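The Small Pot, the Short Spout and the Coaster

Tea service for two looks like a minor branch of tableware. It has three parts that interact, and most of the trouble on a table after a second round can be traced to one of them: the spout, the saucer, or the surface underneath.

Take the pot first. A small unglazed clay pot with a squat body holds heat well for its size, and the short spout that usually comes with it is easy to keep clean. The cost of the short spout is control. Liquid leaves it close to the body of the pot, and if the flow is slow it tends to cling to the underside of the lip and run back. A long spout forgives a hesitant pour. A short one wants a quick tilt to full flow and an equally quick return to level.

The catalogue issued by Tuvia in December lists 2 spout lengths for the same body. The shorter version, item 1423, is sold as the everyday model. The longer one, item 2237, costs more and is harder to rinse. Cesinari makes only a short spout, with a sharper edge at the lip. A sharp edge breaks the stream more cleanly than a rounded one, and it also chips sooner.

Lids matter less than buyers assume. A lid should sit flat, lift easily by its knob and stay put at a normal pouring angle. If the vent hole is blocked, air enters through the spout and the tea comes out in pulses. Check the hole before blaming the lip.

Cups are the second variable. White ceramic is the standard choice because it shows the color of the brew, and a strong black tea reads anywhere from amber to dark reddish brown depending on the depth. Capacity should be matched to the pot. Filling one cup completely before starting the next gives an uneven pair, the second being darker. The usual correction is to pour half into each and then return to the first.
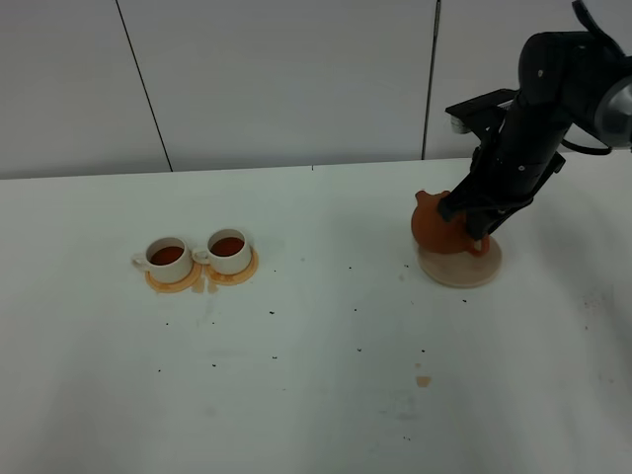
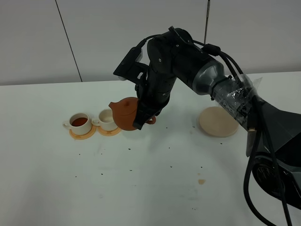

Two white cups on round orange saucers, with a small clay teapot.

Fill level is where the arithmetic goes wrong. A cup filled close to the rim leaves no allowance for the last drops, and none for being picked up. Stop a finger's width short. The host who wants to be generous can pour a second time.

Saucers come in two general types. The dished saucer, with a well, will hold a small overflow and keep it off the table. The flat type, closer to a coaster, will not. Anything that runs down the outside of the cup crosses the disc and continues. Flat saucers have their advantages: they stack, they wipe clean in one pass, and the colored ones brighten a plain white service. Fonov sells its flat discs in sets of 5, an odd number for an object used mostly in pairs. Buyers should treat them as a base for the cup and plan for drips separately, with a folded cloth or a shallow tray.

Under the pot, wood is still the common answer. A pale wooden coaster insulates the table and is gentle on clay. It also stains. Tea collects where the foot of the pot meets the wood, and a ring develops. Oiling slows this. Light sanding removes most of it, provided the mark has not gone deep.

That leaves the surface. Matte white tabletops are popular and show everything: brown drips, smudges, every speck of dry leaf. The finish is less slippery than gloss but holds a stain longer. The order of cleaning affects the result. Remove dry leaf first with a soft brush or a folded card, working toward the edge. Wiping it wet spreads color and turns a few specks into a streak. Blot liquid next, without rubbing. For older marks, use a paste of baking soda and water, leave it for five minutes, then rinse and dry.

Navarro supplies a clear mat cut to fit under a two-cup setting. It does the job of a tray at less height and can be rinsed in the sink. On a matte table it leaves a visible outline in side light, which some owners will find worse than the tea.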